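Room 182, Trasside building, second floor
Walk-through 27 June 2026, R. Mallet
Form: general workroom, short version (the long version has 278 lines and I have a life)

Marks: **OK**, **FIX**, **ASK**. Comments are mine and can be ignored, as they were in January. 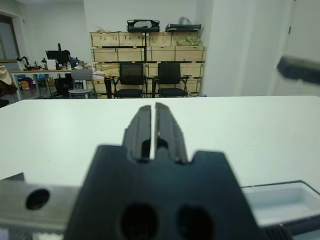
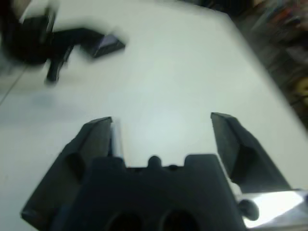 White worktable, both views.

## 1. Table and work surface

- [x] **OK** Top smooth and clean. I ran a hand across most of it and picked up no splinters, glue or lunch.
- [x] **OK** No open containers of liquid. The Pruvholm people downstairs could learn from this, and have been told so in writing.
- [x] **OK** Edges. No chips sharp enough to catch a sleeve. Mine is an old sleeve and catches on everything, so I consider this a fair test.
- [ ] **FIX** Levelness. Slight rock when you lean on the side nearest the wall. Folded cardboard is not a leveling foot. Please order the foot.
- [ ] **ASK** Load rating. The Renaud label should be under the top. I got down on the floor and found a sticker for a different table. Does anybody have the paperwork?

## 2. Tray

- [x] **OK** Shallow, white with a black rim. Doesn't slide when nudged.
- [ ] **FIX** Not on the inventory. Either add it or admit it came from the kitchen. Same request as last time, same tray.

## 3. Door and way out

- [x] **OK** Opens fully, closes by itself, latches on the second try. The form asks whether it latches. It doesn't ask how many tries.
- [x] **OK** Hinges tight. The squeak is gone, and whoever oiled it should sign the log so I can stop accusing the wrong people.
- [x] **OK** Path from table to door clear, no cords across it.
- [ ] **FIX** Exit map by the door still shows the old stairs. Following it in a fire would bring you to the Kostovel storage closet.

## 4. Walls and column

- [x] **OK** No cracks, no damp spots. Paint is white and I'd like it to stay white, so no more tape for posters.
- [ ] **ASK** Is the bump guard for the column coming or not? It was approved in January. If it's been delivered to room 501 again, go up and get it. They won't bring it down.

## 5. Lights and power

- [x] **OK** Good even light on the table, all tubes working.
- [x] **OK** Outlets tested, all grounded.
- [ ] **FIX** Power strip plugged into a power strip. One of them has to go. I don't mind which.

## 6. First aid and extinguisher

- [x] **OK** Extinguisher charged, pin in, tag current.
- [ ] **FIX** First aid box contains gauze, one glove and a large number of cough drops. Restock from the list inside the lid. The cough drops can stay if they have a date on them.
- [x] **OK** Eyewash bottle sealed and in date.

## 7. Floor

- [x] **OK** Swept, no loose tiles.
- [ ] **FIX** Mat at the door curls at one corner. I tripped on it going in and again coming out, with the clipboard, after writing it down.

## Result

Passes, with the FIX items due in 2 weeks. The exit map and the power strip should be done Monday, before anyone plugs in a third one. Send ASK answers to me by email. Notes left on my chair get sat on.

Romain Mallet

Added later: table sticker question partly answered. The sticker belongs to the table in the Pruvholm break room, which has ours. Swap the stickers, please, and leave the tables where they are.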